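Kyung-tae Geum
July 22, 2020
Print | E-mail this article
Shares: 30 | Comments: 2

4.2 Where people say things are kept

The Tamar survey asked each household to name the place where ordinary objects lived. We used the word "lived" on purpose, having learned in the pilot that "stored" made people lie. Asked where the scissors were stored, respondents named a drawer. Asked where the scissors lived, they sighed first and then named a drawer, a windowsill and a relative.

After duplicates were removed, the sample came to 2933 object reports. Of these, 1029 gave a location that a second adult in the same home disputed, sometimes in writing and once in the margin of the consent form. We coded disputes using the Cruickshank scheme, which sorts them into disagreements of fact (the tape is in the hall) and disagreements of principle (the tape should be in the hall). The scheme assumes a coder can tell these apart. Our two coders could do so for kitchens, had trouble with bedrooms, and stopped speaking for an afternoon over garages.

Tabletops caused the most bother. Hardly any respondent would admit that a table was where an object lived, although the room diaries kept placing things there from one week to the next. We therefore added a category, "resting," for objects on a flat surface with no declared home (Figure 3).
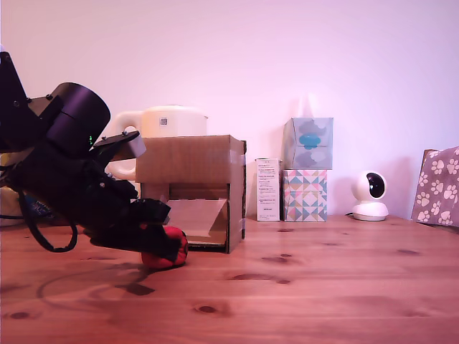
Figure 3. Household items and a cardboard box on a tabletop.

Cardboard boxes needed a rule of their own. A box may be a container, in which case its contents have a home, or it may be an object that has itself failed to find one. Earlier work in the Protach series counted every box as a container, and so reported levels of tidiness that anyone who has moved house will find touching. We counted a box as a container only when the respondent could name one thing inside it before looking. Many could not, and several asked to have the question back later.

The October follow-up used the same wording, with one change — "table" was split into "table, eating" and "table, other." Respondents with a single table objected to this, and their objections are kept in the data as free text. Agreement between adults improved slightly in the second wave. We would like to credit the wording, but in a good many homes one of the adults had simply stopped filling in the form.

Print | E-mail this article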